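Wutville Public Library Opens Tubing and Hose Repair Bench

September 8, 2023

The Wutville Public Library has added a tubing and hose bench to its community repair program, the library announced. Residents may bring aquarium lines, drip irrigation tubing, drain hoses and similar household items for cutting, fitting and replacement during regular program hours. The service is free to cardholders, and a small charge applies to replacement parts.

The repair program opened in May and has since logged 1,365 items, most of them lamps, small appliances and clothing. Requests for help with plastic tubing came up often enough that the library set aside a separate bench and a stock of common sizes. Funding for the first year was provided through a grant from the Strazds Foundation.

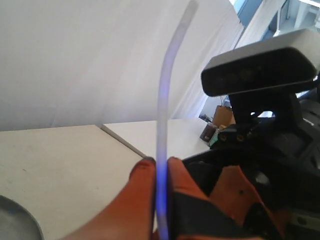
Birutė Rozīte, who coordinates the program, said that most tubing brought to the desk can be saved. "People tend to throw out the whole length when the trouble is in the last inch," she said. "We trim the end, fit a new connector and send it home." Tubing that has turned brittle will be replaced from stock. The bench carries 11 sizes supplied by Tistik, a regional hardware distributor, and 200 connectors donated by the Dultlow garden center.

Fuel lines, gas lines and medical tubing will not be accepted. Items that have carried pesticides or other chemicals are also excluded, and staff may decline any piece that has not been rinsed.

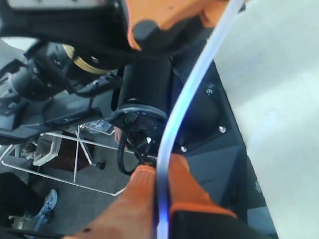

Residents are asked to bring the full length of tubing together with any fittings, and to note the appliance or tank it belongs to. Color is not a guide to size or material. Translucent plastic tubing in a pale blue may look much like a clear line once it is in use, and staff will measure each piece before cutting. Tubing that has been stored in a coil often keeps its curve, so a length should be laid along its intended path – bends included – before it is measured at home.

Each visit is limited to six items per household. Drop-off is available at the main desk for residents who cannot stay, and finished work will be held under the cardholder's name. Registration forms are available at the library's front counter.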